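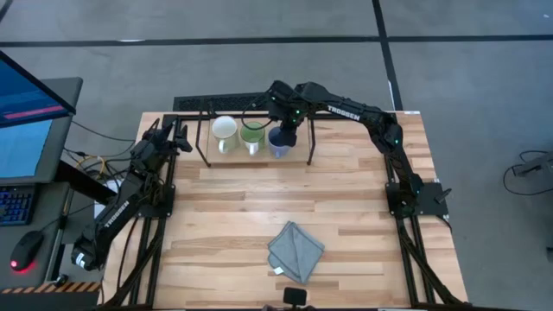 Mugs on the clear shelf, grey cloth in front, the right arm holding the dark blue one.

Hello all,

Last week someone wrote to the list:

> I keep reading that robots will soon do the washing-up. My sister
> runs the kitchen at a day centre and they go through 128 mugs
> before lunch. Is there a machine which can take a mug, dry it and
> put it on a shelf, or is it still only talk?

It is a fair question and I will try to answer it fairly. To take hold of a mug is possible now. I would not say the same of drying. A towel has no fixed shape, and after each use it lies differently, so the machine must look at it again every time.

At Prellen we wrote down our own trials in October. From 54 attempts at the whole chore, 15 ended with a dry mug standing on its base. A person at the sink needs much less patience.

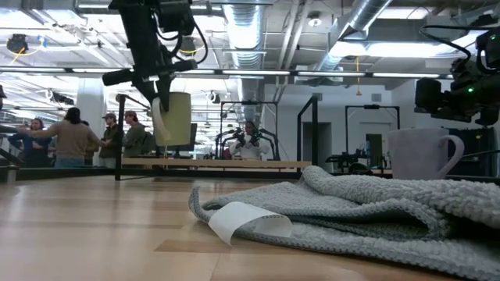 Household Tasks Group, Prellen

The cup in the gripper is a light one. With heavier mugs we have more trouble, mostly at the handle - if the fingers close a little too high, the mug turns and must be put down again. Stergiou, our neighbours in the building, have the same problem with jars.

So my answer for the day centre is: not yet. The Miltard dishwasher we have in our own kitchen is still the better machine for this work, and it takes 5 minutes to load by hand.

If anybody from Plivudlow has newer results with towels, please write to the list. I would be glad to read them.

With kind regards from the group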